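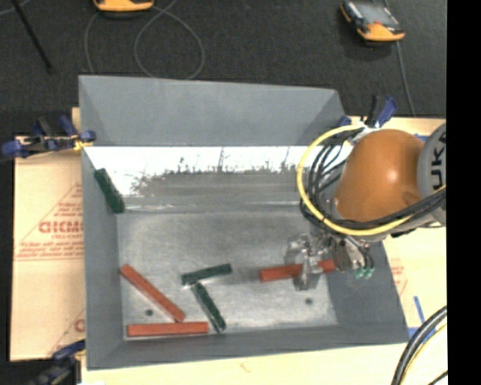
Arm over the grey bin, gripper around one of the red blocks, greens in the bin too.

Teaching a grasp scorer from its own attempts: the bin and block recipe

Posted 2019-06-29

A few people wrote in after the last post wanting the actual steps for the self-labelled grasping setup, so I've finally typed them up. You'll need an arm with a gripper, a fixed camera looking down into a bin, a handful of rectangular blocks and a fair bit of patience. I'm assuming you can already move the arm to a pose and open and close the fingers from a script. If not, get that going first and come back!

Step 1. Clamp the bin

Do it at the corners, and do it tighter than you think. My first run drifted by a few millimetres over an afternoon of the fingers nudging the walls, and every label after lunch was rubbish. Once it's clamped, put tape on the table so you can tell at a glance if anything has wandered.

Step 2. Calibrate camera to arm

I use the Selance scripts for this. Touch the gripper tip to 20 points spread over the bin floor, save the pixel and the arm pose for each, and let it fit the transform. Include points hard up against the walls. If the error is over 4 mm, throw it out and start again. Don't be tempted to average two bad calibrations (I have tried, it's just a third bad one).

Step 3. Random attempts

Pick a random pixel inside the bin floor and a random wrist angle, go down, close, lift. After the lift, move the arm clear and take a second picture. Subtract it from the first. If a block-sized patch has changed and the fingers haven't closed all the way, call it a success. You want both checks – the picture on its own will happily count a block that got shoved sideways.

Drop the block back from a different spot each time, or the pile settles into the same arrangement and your scorer learns that one pile by heart.

Step 4. Train the scorer

The network is the small Bestetti one, nothing fancy. It takes a crop around the pixel, rotated to the wrist angle, and spits out a number between 0 and 1. Most random attempts miss, so balance your batches or it'll learn to say no to everything and look very accurate doing it. Mine took a couple of evenings to work that out.

Watch out for glare too. A shiny strip under the bin wall was scoring higher than the blocks for a while. Jittering the brightness in training sorted most of it, and a matte lamp cover sorted the rest.

Step 5. Let it pick its own attempts

Swap the random pixel for the best-scoring one, keep a bit of randomness in there, and retrain every night. On our Drultness bin the success rate went from 29 percent on the first night's model to something I'd happily show visitors, though blocks leaning on a wall are still the weak spot. The fingers want to go where the wall already is. I'm trying a penalty near the edges in July and will post the numbers either way.

The Athanasiadis planner is an optional extra if your arm keeps clipping the rim. Set the safety margin to 2 cm and leave the rest on defaults.

Config files are in the downloads section, same folder as last time.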